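双臂插拔保险片的示教数据采集:课程项目期末报告

课程:机器人学习实践
小组:Pokik 组
提交时间:一月

一、我们原本想做什么

开题的时候,我们写的是“让双臂机器人学会整理汽车保险盒”。老师在“整理”两个字下面画了一条线,没有写评语。过了一周我们明白了这条线的意思:保险片比指甲大不了多少,颜色倒是很多,插进去要对准两条细缝,拔出来要捏得住又不能捏飞。于是题目缩成了现在的样子:采集一批遥操作示教,让策略学会从保险盒里取出指定颜色的保险片,在两只夹爪之间交接,再放回去。

“采集一批”四个字后来占了整个学期的大部分时间。训练本身跑了两个晚上,报告里写训练的篇幅也就相应地短。

二、任务和切分

我们把任务拆成三个子任务,分别录制:

取片:一侧夹爪从盒中拔出一枚保险片,停在黄色垫子上方。
交接:另一侧夹爪接住,先接的一侧松开。
归位:保险片插回空槽,两臂退回起始位姿。

拆开录是吃过亏之后的决定。最初我们一条录到底,操作员做到归位这一步时往往已经手酸,前面两步录得再漂亮也只能整条作废。拆开以后废的就只是一小段,操作员的脾气也明显好了。

垫子选黄色没有什么学术依据,实验室柜子里就剩这一块。它的好处是黑色的盒子放上去很清楚,坏处是黄色的保险片放上去不太清楚。我们的对策是第一轮不录黄色保险片,并在“局限性”一节里诚恳地承认这件事。

三、采集流程

每条示教的步骤如下。操作员就位,助手摆好保险盒,盒子的角度每次随手转一点;口令“开始”,录制;完成后操作员喊“留”或者“废”,助手在表格里记一笔。表格一开始只有“留”和“废”两栏,后来加了第三栏“争议”,再后来争议栏比废品栏还长,我们只好开会定标准。

定下来的标准是:保险片中途掉落,废;夹爪碰歪盒子但后来完成了,留,并打上“扰动”标签;助手的手在动作进行中伸进工作区,废;操作员叹气,不影响。

录制和回放用的是课程提供的 Erkeo 工具,标签用我们自己写的小脚本 Malhotra 来管。名字是抽签抽的,文档里解释过三次,每次都有人再问。

采集时的工作台: 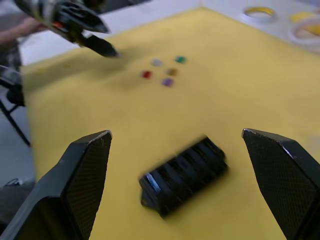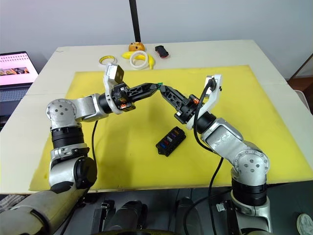
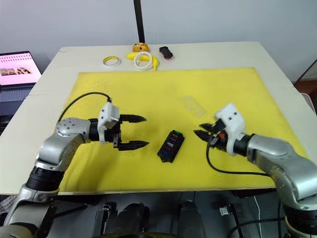 四、数据概况

整个学期共录制 798 条片段。按上面的标准筛过以后,取片留下 314 条,交接和归位的数量都比它少,归位最少,只有 84 条。其余的进了名为“以后再看”的文件夹,截至交报告时还没有人再看。

归位少,原因很朴素:它最难。拔一枚保险片,夹爪只要夹住就行;插回去时,两片金属脚要同时对上槽口,而操作员看着屏幕上的画面,对深度的判断基本靠信仰。我们试过让操作员直接盯着实物做,成功率高了一些,但这样录下来的动作有个毛病:操作员会根据相机看不到的东西做修正,策略从画面里学不到他为什么突然往左挪。最后规定归位一律看屏幕操作。数量因此又少了一截。

片段长度也不均匀。熟手录的交接干脆利落,新手录的交接中间有一段很长的静止,两只夹爪互相对着,谁也不先松。训练出来的第一版策略完整地继承了这个习惯:它能把两只夹爪送到一起,然后停在那里,像两个人在饭店门口让对方先进。我们给静止超过阈值的片段做了裁剪,第二版好了很多。

五、踩过的坑

1. 时间戳。手腕相机和头部视角各用各的时钟,前期数据对不齐,画面里夹爪已经合上了,关节数据还说它张着。我们花了一个周二把时钟统一,早先的数据用夹爪闭合的瞬间手工对齐。手工对齐的工作由猜拳输的人承担。

2. 运动模糊。手臂移动快的时候,手腕相机里的保险盒常常糊成一团。我们一度打算把模糊的片段全部剔除,后来想到策略上线以后看到的也是这样的画面,就保留了,只要求操作员在接近盒子的最后一段放慢速度。放慢多少没有写进规范,写的是“像端着汤”。意外地,大家执行得很一致。

3. 颜色的叫法。标签里同一种颜色先后出现过“橙”“橘”“棕橙”和“那个不红的”。脚本不懂这些是一回事,于是训练集里多出几种世界上并不存在的保险片。后来改成下拉菜单,问题当场消失,我们也当场后悔没有第一天就这么做。

4. 起始位姿。连续录到后半程,操作员回零回得越来越随意。策略对起始位姿的敏感程度超出我们的预期,从稍微偏一点的位置出发,它会先犹豫,再做出一个谁也没教过的动作。之后改为每条开始前由程序自动回位,不再相信人。

六、简单的结果

我们用留出的盒子角度做测试,每个子任务连续试 9 次。取片表现最好,失败的几次都是夹爪落点偏到了相邻的槽,把隔壁的保险片拔了出来,动作本身非常标准。交接在裁剪静止段之后基本可用。归位一次都没有完整成功,最接近的一次,保险片立在槽口上,没有下去,也没有倒。全组围着它看了很久,最后按标准记为失败。

我们另外做了一个小对比:只用带“扰动”标签的数据,和只用干净数据,各训练一版取片策略。带扰动的那版动作难看一些,但盒子被推歪以后还知道跟过去;干净的那版会优雅地夹住空气。样本太少,这里不下结论,只是建议下一届不要急着把难看的数据扔掉。

七、局限性

没有黄色保险片,前面说过了。只有一种保险盒,换一种槽距会怎样,我们没有试。操作员都是本组成员,习惯互相传染,所谓“多人示教”的多样性要打个折扣。灯光只有开和不开两种,不开的那种录出来看不见,所以实际只有一种。

另外,“争议”栏的裁定靠投票,投票时录制者本人也参加,公正性有限。

八、给下一组的交接说明

数据在组里的共享盘,目录名 Pillano,按子任务分三个文件夹。标签脚本在同一目录下,运行前先看说明文件的第二段,第一段是过时的,舍不得删。保险盒用完请把保险片插回原位,我们接手时它缺两枚,现在还是缺两枚,算是维持了现状。

归位如果继续做,建议先换一副更窄的指尖再录。我们在最后一周才想到这件事,图纸画好了,也放在共享盘里,还没有打印。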